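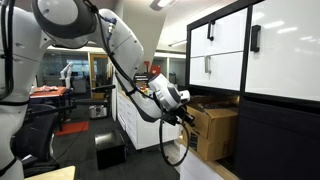 Quiénes somos

En Oda nos dedicamos a una pregunta que nos tiene enganchados desde el primer día: ¿qué pasa con el trabajo de una persona cuando un brazo robótico se encarga de la parte más pesada? Empezamos en Clarkau con 3 mesas prestadas y muchísimas ganas, y hoy somos 12 personas que programan, atornillan, discuten y vuelven a programar.

Trabajamos con almacenes, talleres y oficinas donde alguien pasa buena parte de la jornada agachándose a por cajas, abriendo puertas de armario y guardando material. Son tareas pequeñas, pero al final de la semana la espalda las nota todas (¡que se lo digan a cualquiera de nosotros en época de inventario!).

Cómo trabajamos

Antes de proponer nada, pasamos 7 días en el sitio del cliente. Miramos, preguntamos y ayudamos a colocar cosas. Después reproducimos el puesto en nuestro taller, con armarios, cajones y cajas de cartón corrientes, y ahí es donde los brazos practican. Nos encanta esta fase, porque una solapa mal doblada enseña más que una semana de simulación. El proyecto con el que más hemos aprendido se llama Brulix y trata de eso mismo: coger y guardar objetos en muebles que se pensaron para manos humanas.

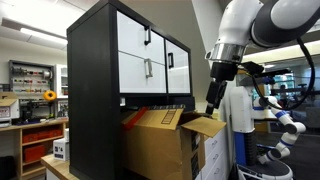 Qué cambia para las personas

Cambia bastante, y preferimos contarlo tal cual. En Kratochvíl, un almacén de recambios con 50 empleados, el equipo de la mañana dejó de reponer las baldas bajas. Esas horas pasaron a la revisión de pedidos y a la formación, que antes se hacía deprisa y corriendo. También aparecieron tareas nuevas: alguien tiene que decidir qué caja va primero, vigilar el brazo y pararlo si hace falta. Los primeros días hubo dudas y alguna cara larga. En febrero volvimos de visita y eran los propios mozos de almacén quienes nos proponían mejoras, ¡una lista larguísima!

Por eso pedimos siempre que quien hace el trabajo esté en las pruebas desde el principio. Vienen al taller, mueven las cajas de sitio, nos dicen que así no se guarda nada en la vida real, y casi siempre tienen razón.
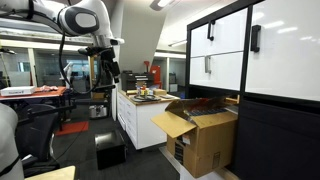 El brazo y la caja, junto al armario de pruebas.

El equipo

Zdislava Vaněk dirige el taller y conoce cada tornillo. Thư Tiêu se ocupa del movimiento de los brazos, y Žofie Malý de que la pinza agarre sin aplastar. Miroslava Hájek acompaña a las plantillas durante la puesta en marcha: viene de trabajar muchos años en logística y se le nota en cada reunión. Brigitta Riedl lleva la seguridad y tiene la última palabra sobre cualquier prueba.

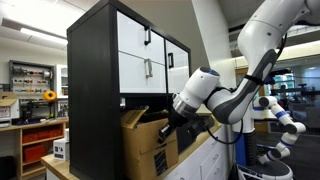 Nuestro taller de Clarkau: la pinza, en el hueco inferior del armario.

Ven a vernos

Abrimos el taller a empresas, sindicatos y centros de formación profesional. Si en tu trabajo hay una tarea que todo el mundo intenta esquivar, cuéntanosla, que nos hará mucha ilusión probarla. Escríbenos desde la página de contacto y buscamos un día.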